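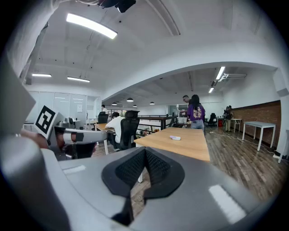
Wuvlow Hand Gripper: teach the task from your own office

Wuvlow is a gripper you hold in your hand. A person who knows the job does it with the gripper, the movements are recorded, and later a robot arm learns from these recordings. You do not need to write any program, and you do not need a robot in the room while you record.

The product is made by Mandetti for small and medium workplaces where the same small jobs come back every day: sorting returned items, filling trays, clearing a table, putting parts back in their place.

What it changes for your people

Many companies ask us first about speed. We prefer to begin with the staff, as they will live with the result. With Wuvlow the person who does the job today is also the person who shows it to the robot. She decides how the box should be held and in which order the things go. If she changes her mind, she records again.

Our customer Shim, who repairs and sends back rented office equipment, began with one task, the sorting of small returned parts. Ebise Asfaw is responsible for the returns desk there. She told us: "Before, I did the sorting until lunch and the phone calls were always late. Now I check the trays when the arm has finished and I have my mornings for the customers. I still do the strange pieces by hand." No position was removed at Shim, but the work of two persons became different, and the company had to write new job descriptions for them. We advise you to speak about this with your team early, before the gripper arrives.

Where you can use it

Wuvlow works in ordinary rooms. An open-plan office with desks, colleagues walking and ceiling lights is a normal place for recording. You may continue your usual work near the person who records. Please inform everybody in the room and ask for their agreement, as they can appear in the recordings.

Main parts

Grey body with handle, for left or right hand
Gripper finger with black tip
White square marker with black pattern, fixed on the finger
Black rubber pad in the centre of the body
Charging cable and carry bag

The tips are wearing parts. Change them when the surface becomes smooth.

How a first project goes

Week one: we visit you and choose the task together. A good first task is short and is done at a table.
Weeks two and three: your staff record. Plan 200 recordings for a simple task. One person should not record for more than 4 hours in a day, because the wrist gets tired.
Week four: we train the arm and bring it to your site. Your staff watch it and write down each mistake.
Week five: you decide if you keep it.

Technical data

Weight: 398 g without cable
Battery: 5 hours of recording
Recording software: Nondell, included for one user
Languages of the software: English and French

Training for staff

The introduction takes one afternoon and is included in the price. Experience with computers is not necessary. We teach how to hold the gripper, how to keep the marker clean and visible, and how to delete a recording which is not good. Participants should be paid for this time like for normal work.

Frequent questions

Is it possible to use it with gloves?
Yes, with thin gloves. Thick winter gloves make it difficult to feel the handle.

Who owns the recordings?
Your company. We keep a copy only for the training of your arm and we erase it when you ask us in writing.

Can we rent it?
Yes, by the month. The rent is taken off the price if you buy later.

Prices on this page are given on request and the technical data are valid from Tuesday, November 1, 2022. For an offer, please write to the Mandetti sales office and mention the task you have in mind, the size of your table and how many colleagues will record.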